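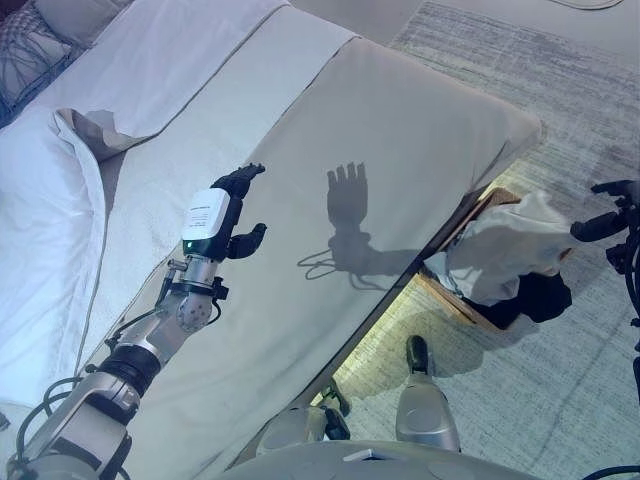 床的侧面和圆角，米色床笠上有一点皱。

分类：家居支持 > 床上用品 > 床笠、床单、被套 > 尺寸与滑动
状态：已解决（用户自行确认）
浏览 348 · 分享 3

工单标题：Neltance 米色床笠总是从角上往里跑，在床上叠衣服的时候特别明显

问题说明

你们好。中文不是我的母语，我写得比较慢，如果有的词用得不对，请直接告诉我，我会改正。我先把情况写完整，这样你们不需要一次一次来问。

我在你们的网店买了一张 Neltance 床笠，浅米色，有松紧带的那一种。床垫是 Lunditz 的，角是圆的，不是直角。被套和上面那层白色的床品是 Barrios 的，边上有一条很细的灰色滚边。我把这些都写出来，是因为我在帮助页面上看到，你们要求用户说明床笠和什么东西一起使用。枕头没有问题，我不写枕头的牌子了。

问题是这样的：床笠刚刚铺好的时候很平，四个角都包得住。可是我每天用这张床的时间里面，有一大部分不是睡觉，是整理衣服。我把洗好、晾干的衣服从架子上拿过来，放在床的中间，一件一件分开，然后叠。叠到一半，床尾靠窗那一个角就开始往上走。它不会一下子弹出来，而是慢慢地走，先是侧面出现斜的皱纹，然后松紧带到了床垫的棱边上面，再过一会儿就卷起来，像一条小绳子。到了晚上，我必须先把角拉回去才能睡。

我已经做过的事情：

把床笠拿下来，转一个方向再铺。结果还是床尾的角松，不过换成了靠墙的那一边。
洗了一次，用温水，没有用烘干机。洗完以后短时间内好像好一些，后来又一样了。
把床垫往床头推紧。没有变化。

我不确定这是床笠的尺寸不对，还是松紧带太弱，还是我的方法不对。我想请你们帮助判断。如果是尺寸的问题，我希望能换大一号的，但是我担心大一号会有很多皱，那样叠衣服也不舒服。

还有一个比较小的问题，我写在同一个工单里面，希望没有关系。黑色的衣服放在这张床笠上以后，会留下一些黑色的细毛。我想知道应该怎样清理，可不可以用粘毛的滚筒，会不会把布面弄坏。

支持人员回复（第一次）

您好，感谢您写得这么详细。工单编号为 166，后续请在同一页面继续回复，不需要另外新建。

为了判断尺寸，请您提供下面几项信息：床笠内侧水洗标上的尺寸；床垫的厚度（请从底边的缝线量到上边的缝线，不要只量中间）；床垫上面有没有另外的垫子，比如薄的保护垫或者乳胶垫；床笠拉好以后，松紧带在床垫底下能进去多少，用手掌或者手指来说明也可以。

另外请您说明一下，叠衣服的时候您一般站在床的哪一边，衣服是往哪个方向拉的。我们遇到过类似的情况，受力的方向对判断有帮助。

关于黑色细毛，粘毛滚筒可以用，请选黏性比较低的那一种，顺着布纹走，不要来回搓。新的黑色衣服建议先单独洗过再放到浅色床品上面。

用户补充

谢谢你们这么快回答。我今天下午把被子和枕头都拿开，按照你们的要求检查了一遍。

水洗标上的尺寸和包装上写的一样，和床垫的长度、宽度也一样，所以长和宽没有问题。厚度我量的时候发现一件事情：我以前只量了中间，而中间比边上低一点点，因为我们总是坐在同一个地方。边上比中间厚，厚度加上保护垫，就刚刚到了包装上写的最大厚度。我说“刚刚到了”，意思是没有超过，但是也没有剩下什么余地。

对，我有一层保护垫。我在第一次的说明里面忘记写了，对不起。它是薄的，四个角有松紧的带子，颜色是白的，所以我平时看不见它，也就想不到它。

松紧带在底下能进去多少：床头的两个角，可以进去一个手掌的宽度。床尾的两个角，只能进去两根手指。
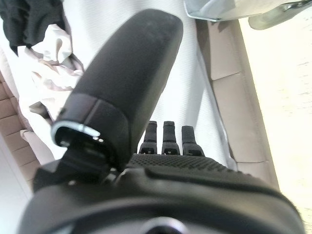

我想，这个差别可能就是答案的一部分。如果床笠在床头吃进去太多，那么床尾当然就不够了。我铺床的习惯是先铺床头，而且铺得很用力，因为我不喜欢枕头下面有皱。然后走到床尾，用剩下的布去包。我从来没有想过应该把两边分得平均一点。我的母亲也是这样铺的，不过她用的是没有松紧带的平床单，要把边折到床垫下面去，情况不一样。

关于我站在哪里：我站在床尾，脸朝着枕头。衣服堆在床的中间。叠的时候，我先把衣服放平，然后用手从中间往自己这边抹，把折痕抹平。所以力是从床的中间往床尾走的。厚的衣服，比如毛衣，我会把它拖过来，不是拿起来。我知道拿起来比较好，但是衣服很多的时候就会拖。

床笠的布和床垫的布之间，我用手推了一下，觉得很滑。保护垫的表面也是滑的，这可能是材料的关系，摸起来像雨衣的里面。

我有两个问题想先问清楚，再决定要不要换：

第一，保护垫能不能放在床笠的外面？我觉得不能，可是我在 Skorneddale 的店里看到样品床就是这样放的，当时没有问店员。

第二，“最大厚度”这个数字，是说到了这个厚度还可以正常使用，还是说到了这个厚度就已经不建议使用了？中文的包装上只写“最大厚度”，没有别的话。

支持人员回复（第二次）

谢谢您的测量，很有用。

先回答问题。保护垫应该在床笠的下面，样品床有时为了给顾客看材料会放在外面，家里使用请不要这样。最大厚度是可以正常使用的上限，不过这个数字是按照直角床垫来计算的。您的床垫是圆角，圆角的地方布会多出来一点，松紧带抓住的位置就少一些，所以到了上限的时候，圆角床垫比直角床垫容易滑。我们会把这一点反馈给写说明的同事。

从您的描述来看，我们认为有三个原因在一起起作用：床头和床尾分配不均匀；保护垫表面比较滑；叠衣服时反复向床尾方向用力。松紧带本身坏掉的可能性比较小，但是请您做一个简单的检查：把床笠拿下来，两只手拿住松紧带的一段，拉到最长再放开，看它能不能马上缩回去，有没有哪一段是平的、没有弹性的。每个角都请检查。

如果松紧带正常，请先不要换尺寸，按下面的顺序重新铺一次。

先把保护垫的四个角整理好，带子放到床垫底下，不要扭转。床笠从对角开始，先套床头的一个角，再套床尾对面的角，两个角都不要拉到底。然后套剩下的两个角。四个角都套上以后，再抬起床垫的角，把布往底下送，每个角送进去的深度要差不多。最后从床的中间往四周把布面抹平，不要只往一个方向抹。

铺好以后请正常使用几天，包括叠衣服，再告诉我们结果。

用户补充

松紧带我检查了，四个角都会马上缩回去。只有一段的针脚有一点歪，在长边的中间，不影响。我把它写下来，是因为你们要求写清楚，我没有要求赔偿的意思。

按照对角的方法铺，第一次没有成功，我把方向看反了，结果短的一边套在长的一边上，拉了很久才发现。在这里我有一个建议：床笠的里面如果有一个小的标记，写“床尾”或者“长边”，对我这样的人会非常方便。Barrios 的被套在开口那里有一个小布条，我每次都靠它来找方向。你们的床笠水洗标缝在一个角上，但是包装上没有说那个角应该放在哪里，所以它帮不到我。

第二次铺得比较好。我现在能让每个角都进去四根手指的宽度，床头比以前浅，床尾比以前深。枕头下面还是平的，我以前的担心没有道理。

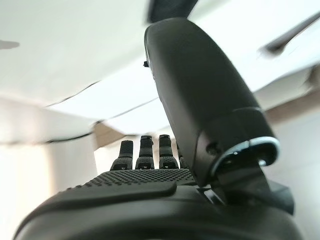
正常使用的结果是这样的。第一天叠了毛巾和内衣，都是小件，床笠没有动。第二天叠了床上换下来的那一套，大件，需要拉着布的两头抖开，抖的时候膝盖顶着床尾，那个角松了一点，大约一根手指。晚上不用拉也可以睡。第三天是深色的衣服，有两条裤子很重，我拖了，角又松了一点，侧面有一条斜的皱。

和以前比，进步很大。以前叠一次衣服就要重新拉一次角，现在过了三天才需要整理。但是我是一个比较喜欢把事情弄到底的人，所以我想知道，那个滑的保护垫有没有办法。我不想买新的，它还很好，而且洗起来方便。

我自己想到几个办法，请你们看看哪一个可以用：

在保护垫和床笠之间，在床尾那一段，放一块防滑的网垫，就是放在地毯下面的那一种，剪成小块。我家里有剩下的。
用床单夹子，就是两头有夹子、中间是松紧带的，从床垫底下斜着拉住角。
在床笠的角上缝一段布带，打结。这个我会缝，但是我怕缝了以后就不能退换了。

另外报告一下粘毛滚筒的结果。黏性低的那一种可以把大部分黑色的毛拿走，布面没有变化。留下来的是比较短的毛，它们好像进到布纹里面去了，滚筒拿不到。我用一块微微湿的布，一个方向擦，可以拿走一些。我发现床笠铺得紧的时候，毛比较容易清理，铺得松的时候，滚筒会把布一起提起来，然后又出现皱。所以两个问题其实有一点关系，我把它们写在一个工单里面也许不算错。

支持人员回复（第三次）

不算错，请放心。

关于您的三个办法。防滑网垫请不要使用在床上，地毯用的网垫受热受压以后有可能粘在布上，颜色浅的床品会留下印子，而且保护垫就不透气了。床单夹子可以用，请选夹口带软垫的，夹在松紧带的包边上，不要夹在布面上。缝布带会影响退换，如果您已经决定留下这一张，那是您的自由，效果一般来说和夹子接近。

我们的建议是只在床尾用夹子，床头不用。夹上以后松紧适中就可以了，拉得太紧，角上的布会变成尖的，圆角床垫尤其明显，睡的时候脚会感觉得到。

还有一个不花钱的办法，请您一起试一下：叠衣服的时候从床的长边站，不要站在床尾。长边的松紧带比床尾长，力也分得开一些。衣服堆请放在靠近自己的一侧，需要移动的时候提起来再放下。

关于短毛，湿布的办法可以。擦完请让它干透再铺被子。洗的时候请把床笠翻过来，不要和深色的、会掉毛的衣服一起洗。

标记床尾的建议已经记录。不能保证会采用，但是会送到产品部门。

用户补充

我买了夹子，不是你们店里的，是楼下小店的，夹口里面有一层软的东西。床尾两个角各用了一个。安装的时候最麻烦的是把床垫抬起来，一只手抬，一只手夹，我的手不够用。后来我把一本厚书先放在床垫底下，就有了空间，夹好以后再把书拿出来。如果别的用户也是一个人做这件事情，可以参考。不过请记得把书拿出来，我第一次忘记了，晚上躺下去觉得脚那里高。

站的位置也改了。说实话，这个比夹子难。我在床尾叠衣服已经很多年，从那里可以看到整个床，左边放上衣，右边放裤子，中间放还没有决定的。到了长边以后，左和右变成了床头和床尾，我总是把上衣放到裤子那一堆。过了几天才习惯。现在我把浅色的衣服放在靠枕头的一边，深色的放在靠床尾的一边，毛也就只掉在一个地方，清理的时候不用擦整个床。

我还做了一个改变，你们没有说，是我自己想的：叠衣服以前，把被子完全拿走，放到椅子上。以前我只是把被子推到一边，让它从床边挂下去。被子挂下去的时候很重，会慢慢把那一边的布也带下去。拿走被子以后，那一边的侧面就不再出现斜皱了。这件事我觉得应该写进你们的帮助页面，放在“尺寸与滑动”的下面。
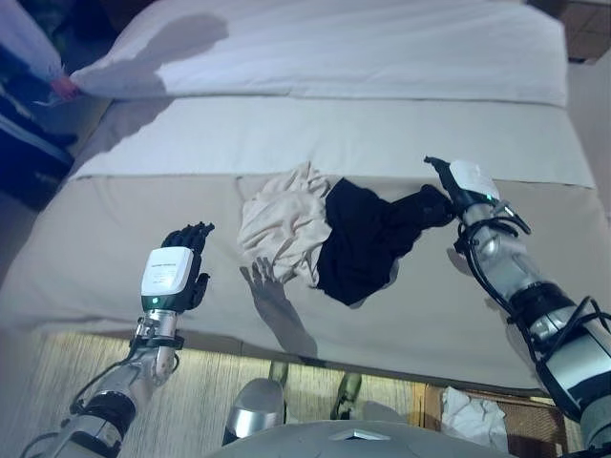
床笠中间放着一件奶油色的衣服，旁边是一件黑色的衣服。

现在的情况：用夹子已经两个星期，中间换洗了一次。换洗以后重新铺，按照对角的顺序，一次就成功了。床尾的角没有再上来，松紧带一直在床垫底下。拖重的衣服时，布面的中间还是会有一点皱，用手抹一下就平了，这个我可以接受。

奶油色和黑色的衣服混在一起的时候，我以前很不愿意放在这张床笠上，浅色的衣服会沾到黑的毛，然后再沾到床笠。我现在先把两种颜色分开，再分别叠。有时候赶时间，还是会混在一起，那就叠完以后用滚筒走一遍。短毛比刚买的时候少了，可能是那件黑衣服洗了几次以后掉得少，也可能是我的清理方法进步了，我没有办法分清楚是哪一个。

我不需要换尺寸了。请你们把工单关闭以前，再回答我最后一个小问题：夹子可不可以一直留在上面，还是应该在不叠衣服的时候拿下来？我担心松紧带被一直拉着，会提前老化。

支持人员回复（第四次）

夹子可以一直留着，换洗的时候拿下来就可以。请您每次换洗时把夹的位置移动一点，不要总是夹在同一点上。如果发现包边上有压痕，一般洗过以后会恢复。

被子的重量这一点很有道理，已经加到内部的排查清单里面，放在“询问使用习惯”那一项。

我们先把状态改为“等待用户确认”。如果没有别的问题，请您点一下页面下方的确认按钮。

用户补充

我已经确认了。按钮第一次没有反应，刷新以后可以。

我把现在用的铺床顺序写在这里，给以后看到这个工单的人。我的床垫是 Lunditz 圆角，床笠是 Neltance，有薄的保护垫。别的组合我没有试过，不能保证。

被子和枕头都拿到椅子上。
检查保护垫的带子有没有扭转。
找到水洗标。我的水洗标放在床尾靠墙的角，我每次都放在同一个地方，这样就不会弄错长边和短边。你们可以选别的角，只要一直是同一个。
对角套：床头靠窗，床尾靠墙，然后是另外两个。
把每个角往底下送，深度一样，我用四根手指来量。
床尾的两个夹子，先放书，再夹，再把书拿出来。
从中间往四边抹平。
叠衣服的时候站在长边，黑色的衣服最后叠。

关于长边中间那一段歪的针脚：洗了以后没有变化，线没有松开。如果以后松开了，我会另外写一个工单。

标签：床笠滑动 · 圆角床垫 · 保护垫 · 床单夹 · 浅色床品粘毛
评论 3

评论

我家的也是床尾先上来，看了才知道应该量边上的厚度，不是中间。量了以后超过上限了，只好去换。

请问夹子夹在包边上，会不会把松紧带从里面顶出来？我的那张包边很窄。

（用户回复）我的包边不算宽，大概和小手指一样，没有顶出来。您可以先夹一个晚上，第二天早上看一看，再决定要不要用第二个。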